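Clarier Wedding Guest Book — Red or Ivory, Hardcover

I make guest books for weddings, and the Clarier is the one I'd pick for my own if I had to do it all again. (We used a spiral notebook from the drugstore. I still have it, and the cover fell off years ago.)

It's a sewn hardcover with 348 pages, so there's plenty of room even if your family writes long. A lot of guest books give everybody one little line, and then you end up with a page of names and "Congrats!" all the way down. I left the Clarier blank inside — no lines, no boxes, no "advice for the happy couple" printed at the top. People draw in it. Kids scribble in it. Somebody's uncle will take up a whole spread, and I think you'll be glad he did!

The paper is thick enough for felt tips and most gel pens. Fountain pens are fine too if you let each page sit for a minute before you turn it. I wouldn't use a fat permanent marker, which will go through to the other side on any paper I've ever tried.

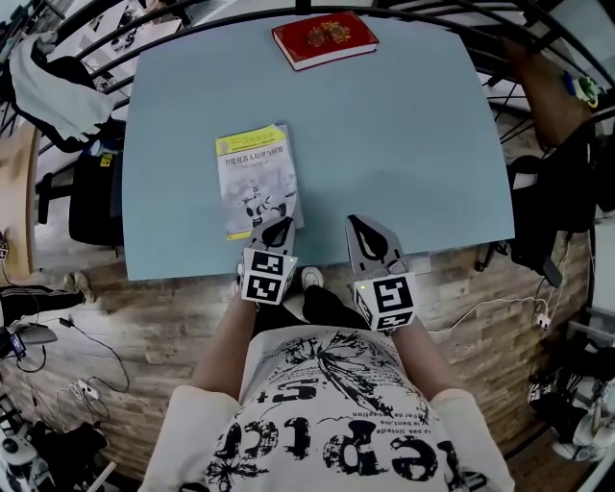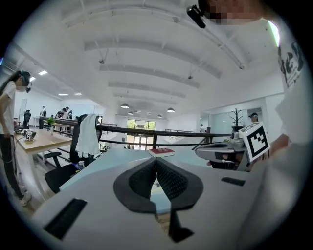

Names and dates on the cover are done one at a time, by me, on a small press in my workshop in Werwood. First names, last names, initials, whatever you like, up to 3 lines. Please type them into the order box exactly the way you want them, capitals and all. I copy what you send! I'll email you a proof, and I don't start stamping until you write back and say yes.

Timing: plain books go out fast, usually the next working day. Personalized ones take two weeks, and longer in May, when everyone on earth seems to be getting married. If you're having a small courthouse thing and only decided last night, write to me anyway and I'll see what I can do.

If you want to check the paper first, get the Taster. It's a thin sample booklet with the same pages and a scrap of each cover cloth, and I take the price off your order if you go ahead with the full book. Plenty of couples bring it along when they're matching colors for the tables.

There's also the Tapia, a slipcase that fits the Clarier snugly and keeps dust off it on a shelf. You don't need it. I have one on mine because I'm fussy about corners.

A few things people ask me:

Will it lie flat? Yes, after you open it in the middle a few times and press down gently along the fold. Do this the night before, not at the reception.

Can we tape in instant photos? You can, and lots of people do. Stick to one every few pages or the book gets fat and won't close right. Photo corners hold up better than glue.

Do you do anniversary orders? Sure, same book, same price. I've now sent out over 2,716 of these, and a good number went to couples who were already married and wanted a second one for the big party.

Returns are fine on plain books within a month if nobody has written in them. Personalized books I can only take back if the mistake was mine, and then I'll make you a new one right away.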